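Setting Up a Handover Task on a Shared Arm Cell

Posted February 18, 2024 by Verna Oyelaran

These steps are for shops that already have a small tabletop arm and want it to take over a packing or sorting step that a person does now. They come from our work at Puruma, where we pack small percussion sets for school music programs. The arm was meant to take over part of the kitting station. It did, and the job at that station changed more than we had planned for.

Before you start

Write down the task as it is done today. Sit with the person who does it and note every pick, every check and every time they stop. Sebastian Matei had worked our kitting station for 4 years, and his list was twice as long as the one in the work instruction. He rolled each stick on the table to see if it was straight. He turned the drum so the side rings would not catch on the bag. Neither step was written anywhere.

Mark each line of the list as "arm", "person" or "undecided". Leave the undecided lines with the person for now.

Step 1. Fix the layout

Pick one place for each item and keep it. We use a plain light tabletop with the drum on the left and the tray beside it. Keep the open side of the table clear so the operator can reach in once the arm is stopped. Do not park tools or paperwork there, even between shifts.

Check the cables with the arm at its farthest reach and again when it is folded in. A loop that looks fine at rest can go tight at full reach.

Step 2. Teach the grip

Long, thin parts such as drumsticks are harder than they look. Close the fingers nearer the butt end and leave the tip free. If you grip at the middle, the stick has more room to swing into the drum on the way past.
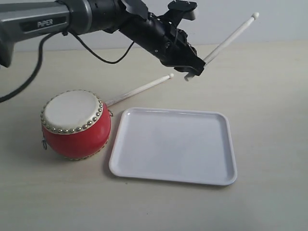 Stick gripped toward the butt end, tip up, with the tray and drum below.

Run the pick at low speed 20 times before raising it. Write down each miss and where the stick was lying at the time. A stick resting against the drum sits at an angle, so teach that pick as a separate position.

Step 3. Set the handover point

Decide where the arm's work stops and the person's begins. At our station the arm places the sticks, and the operator checks the set, bags it and signs the slip. Put the stop button on the operator's side, within reach of a seated person.

Step 4. Rewrite the job

Do this before the arm goes live. The first week we ran 160 sets a shift and Sebastian spent most of it clearing misses, with no time set aside for that work. Rosalind Hutchins, who schedules the floor, then added these to the job sheet:

Clear and log misses
Clean the fingers at the start of each shift
Approve any change to taught positions
Straightness check on every stick

The last item had been marked "undecided". It is still done by hand.

Step 5. Train more than one person

We trained Sebastian first and Priya Greenberg in May. In between, the arm sat idle whenever he was out. Train two people from the start, and pay them for the training hours at the operator rate. Ours was changed after people asked about it, and it should have been settled sooner.

Step 6. Review

Go over the miss log after 700 sets. Move lines between "arm" and "person" in either direction, with the operators in the room. We gave drum placement back to the person at our first review, and the bagging went faster.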